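Small Control Boxes on the Bench: Layout and Labeling
Speaker notes, Salvador Seixas. Session starts at 8:43.

Slide 5. Button boxes
Open with the Dolville bench survey from July. Three types of box are covered: emergency stop, plugged switch box, single-button box. Say that the stop button is identified by shape first and color second. Round head, raised above the housing, dark base under it. Pause for questions on labeling; Mwanahawa Mwakalinga has the label drafts.
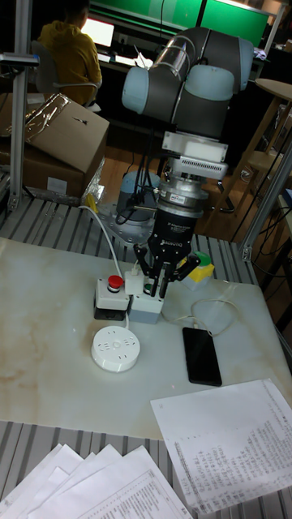 Slide 6. Cable routing
White cable runs across the board into the white and grey switch box. Green buttons on two of the boxes, red on the stop. Point out the veined board: a pale cable on a pale surface is easy to miss. Our recommendation is a contrasting sleeve over the exposed length. Bidia supplies one; Plullel's is stiffer and does not hold a bend.

Then the spacing table. Read the last column only. Hand over to Mwanahawa for the Bartoš comparison.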